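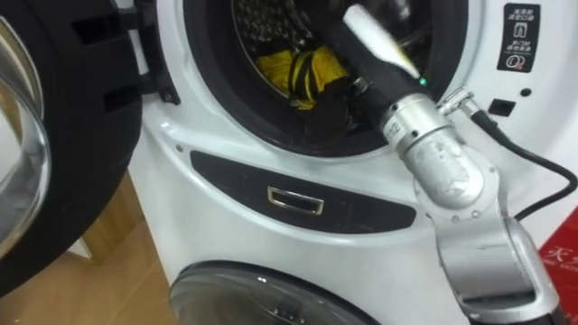
A robot arm reaching into the upper drum of a two-drum washing machine.

Staged contact learning is a method for teaching a robot arm to work with household appliances that have doors, seals and deep openings. It was developed at the Darnton laboratory by Roya Ahmadpour and Fatos Bošković, and is used mainly for laundry tasks such as opening a washer, reaching into the drum and pressing a door shut. The name comes from the way each task is split into stages at the moments when the hand touches or leaves a surface.

Background

Earlier work on laundry handling dealt mostly with folding on a flat table. Washing machines pose different problems. The drum is dark and curved, cloth inside it has no fixed shape, and the rubber gasket can catch a finger. Glass doors are also hard for depth cameras, which tend to read reflections or the drum behind the glass instead of the door itself.

Method

A person guides the arm through the whole task while the joint angles, motor currents and camera views are recorded. The standard training set has 300 demonstrations. Software called Wodov then marks the points where the motor current changes sharply and cuts each recording there. A separate control policy is trained for each stage, and a small switching network decides when to move from one to the next.

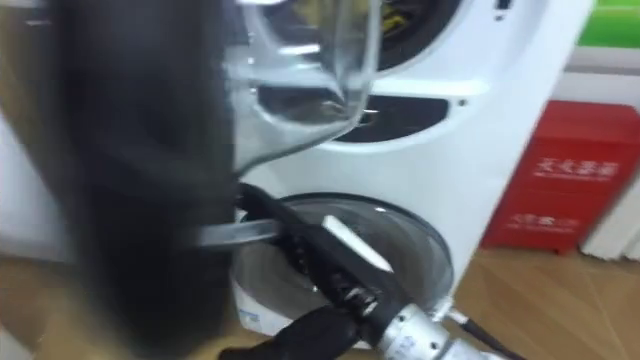

Force limits are set stage by stage. Free movement toward the machine is fast and stops at very light contact. Pushing on a door is slower and allows more force, as a latch may need a firm press. During a reach into the drum, the limit is lowered again so that the arm backs away if cloth wraps around the hand.

The camera is used mostly before contact. Once the hand is against the door it often blocks the view of the rim, and the policy gives more weight to the motor currents.

Results

In the first published test, the arm was given 30 trials on a machine with upper and lower drums. It failed in 2 of them. Both failures came in the door stage, when the hand slid along the glass and the switching network moved on too early. A single policy trained on the same 300 demonstrations failed more often, chiefly while reaching past the gasket.

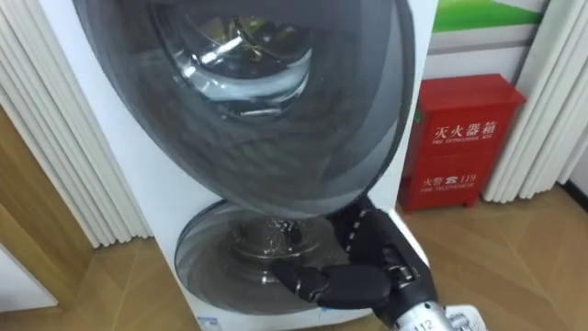

Training on one door did not carry over well to another of a different size. Bošković later added a short search motion in which the fingers follow the rim before pushing, and this version is known as Jurić.

Limitations

The method needs new demonstrations for each type of latch. It does not sort clothes or detect items left in pockets. Wet loads were left out of the first test, and heavy items such as towels remain difficult to lift with one hand.

See also

Iltska (gripper control software)
Learning from demonstration
Deformable object handling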